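Search this site Go

The House Has a Name, and It Answers to It
Notes from a year of naming things that don't have a pulse

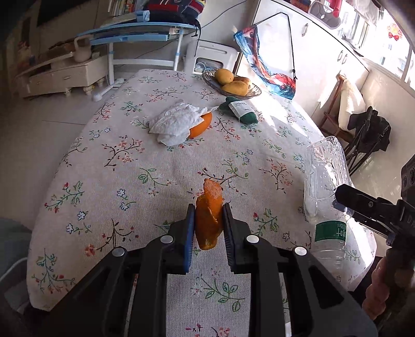 A piece of orange peel above a flowered tablecloth.

My grandmother named her stove. I grew up thinking everyone did this, the way you think everyone's family eats soup on New Year's morning, and I was in third grade before a friend stared at me for saying that Vetik was in a bad mood and dinner would be late.

Vetik was the stove. Before that, according to my grandmother, Vetik was the small old man who lived behind it, and at some point the two had run together. You said good night to him. You didn't slam the oven door. If the bread fell you asked what you had done that week, and there was always something (I was eight, of course there was something).

I've been thinking about Vetik a lot, partly from moving into a house that came with a name already attached. The seller left a note in a kitchen drawer with the trash pickup day, the trick to the back door, and a line at the bottom: "Her name is Doton. She likes to be told when you're going away." No explanation! I called to ask, and the seller just said the people before her had passed it along too.

So I did what any reasonable person would do and joined a mailing list for people who collect house-spirit names. It's run by Muchen Tang, a retired court typist with a filing system that would make you weep, and as of this winter the list holds 2,598 names sent in by readers. Of those, 1,651 belong to kitchens. Stoves, hearths, pantries, one bread box. Bedrooms hardly get a look in.

"People name whatever they're a little afraid of," Muchen told me over the phone, "and then whatever feeds them. A stove is both."

I love this. I also love how plain most of the names are. You'd expect something grand and windy, full of Ls and apostrophes, and what you get is Bumix, who lives under a sink and is blamed for spoons. You get a furnace called Aunt. Old household spirits, from what I've read, were often like that as well. The brownie of Scotland and the domovoi of Russia are both called after a color or a building, more or less, and in plenty of families you avoided saying even that much and went with "grandfather" or "himself" or a nod toward the fireplace.

Brodie Ellery, who tells stories at libraries and has a two-hour set on nothing but household folklore, thinks the plainness is a form of good manners. A big shining name is for calling something down from a long way off. A small name is for something that already lives with you and can hear you through the wall. He has a story about a family who renamed their hearth spirit after a king, hoping for better luck, and the spirit got so puffed up it wouldn't come out for porridge anymore. They had to apologize for two winters. I asked him where the story came from and he said his uncle, and that his uncle was a liar.

Then there are the names with real weight on them. One reader wrote to Muchen about Kongkaew, the name her family gives to the spot at the foot of their stairs. Not a person, she says, not a ghost, only the spot. They put a saucer of rice there when someone new comes to stay. She married in, and she told Muchen she didn't feel she'd properly arrived until her mother-in-law handed her the saucer. I read that one three times.

As for Doton, I held out until December. I had a suitcase in one hand and the car running, and I'd gotten all the way to the end of the driveway before I went back, unlocked the door, and told the hallway I'd be home Wednesday. I felt ridiculous. I also gave her my sister's phone number.

Last updated in December

More in Myth and Home
Should You Ever Rename a Boat?
Threshold Customs Worth Reviving
Readers' Letters: The Thing in the Well
How to Pick a Name for a Garden Spirit
Salt, Iron and Bells: What Our Grandparents Hung Over the Door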